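Cell notebook, Dizon kitchen cell (sim side)
March, entry 16
K. Aryee

Picked up from Naima's note on the Vikora scene file. Job for today was wrist camera alignment and gripper contact settings on the simulated cell, then a check that objects spawn resting on the counter. Arm model and base mount unchanged from the last entry. Started 9:20, renders saved from the wrist view and from the fixed side view. 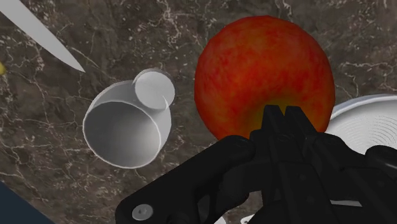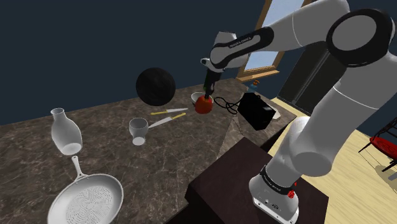
Wrist view at the apple, then side view with the pepper held over the small white cup or bowl. Both rendered, marble counter scene.

Wrist camera. The mount transform in the Trukum config was still the one from before the bracket was remodeled. Fingertips were landing too low in the view and the left side of the bracket hid more of the counter than it should. Re-entered the offset from the bracket drawing, pitch changed by 4 degrees, nothing else touched. Both fingertips now show below the center of the apple with the bracket and housing under them. The screw head on the bracket is rendered too, so the new mesh is the one being loaded. I had doubts about that after the cache problem last month.

The gripper still takes up most of the lower half. Naima wants to raise the camera. I would leave it, because any higher and we lose the fingertips at full close, and the grasp check reads those pixels.

Contact settings. Finger pads were on default friction and thin objects crept during the hold. Changes:
solver iterations 16 (was the default)
finger friction raised on the pads only, not on the whole finger link
closing force limit set to 20 N
gripper command held for 2 s before any lift
Ran the hold test on the pepper after the change. Stem grasp, gripper vertical. Logged finger gap stayed flat for the full hold. Did not repeat it on the apple. The stem is a poor test of pad width, so the apple needs its own run before these numbers go into the shared config.

Object placement. Not fixed. In the side view the black ball is above the counter and not on it. First guess was a physics fault, but its collision shape is probably still at the old scale while the visual mesh was resized. Will draw the collision shapes and compare. The white vase is on its side, and so is the mug in the wrist view. Tipped objects are allowed by the randomizer, so I am not counting those as faults, but the spawn log should say whether they were placed that way or fell during settling. At present it records only the final pose.

Toaster or whatever we are calling the black appliance: the cord is visual only, no collision. Fine for now. If a task ever routes the arm low on that side it will pass straight through and the planner will not complain.

Housekeeping. Old camera transform kept in the config as a commented line, delete after the next full run. Meshes copied to the Bikport share. Joint limits file is read-only again, please leave it like that — the wrist limit was edited by hand at some point and it took me most of a morning to find.

To do
ball: collision shape scale (Kwame)
spawn log: add initial pose (Naima)
hold test on apple, same settings
ask Naima whether the side camera is meant to include the chair at the far right, or if the field of view can come in a little

Stopped 12:45. Scene left loaded, arm not homed.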